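Call for participants: teach a robot to tidy a workbench

Sovik is looking for up to 34 people to spend time at our Lerngate workshop this October, showing a two-armed robot how to put tools away. You steer both arms yourself by remote control, and the robot learns from the way you do it. You don't need any background in robotics! Knitters, gamers, cooks and bike menders have all been brilliant at it, and we'd love to meet more people who are simply good with their hands.

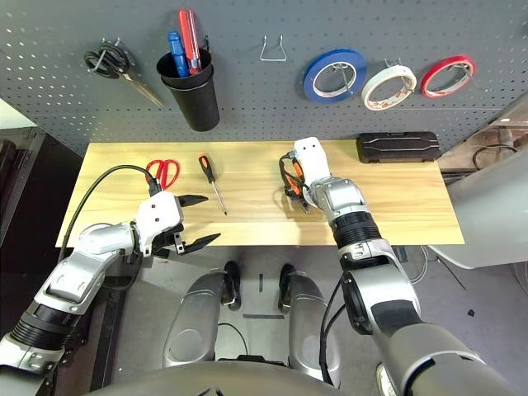 Each session lasts 80 minutes, with a proper break and tea in the middle. You'll start with a practice run, just opening and closing the grippers until your hands get the feel of it, and then move on to the tidying itself. Some tools go on the pegboard and some in the cup, and we set no fixed order. If you'd tackle the red-handled scissors before the orange and black screwdriver, go ahead, and if you'd do it the other way round, even better for us (we want lots of different habits in the data). Threading a scissor handle over a thin wire hook is fiddly and oddly satisfying. Dropped tools are fine. Keep going and pick them up again.

You should be 18 or over, able to stand or sit comfortably at the controls, and free for 2 sessions. Left-handers are especially welcome, as we've had far too few so far. We pay £73 for the pair of sessions, plus local bus fares.

To take part, write to Ruth Rengifo at the Lerngate front desk with your name, which hand you favour and whether mornings or evenings suit you.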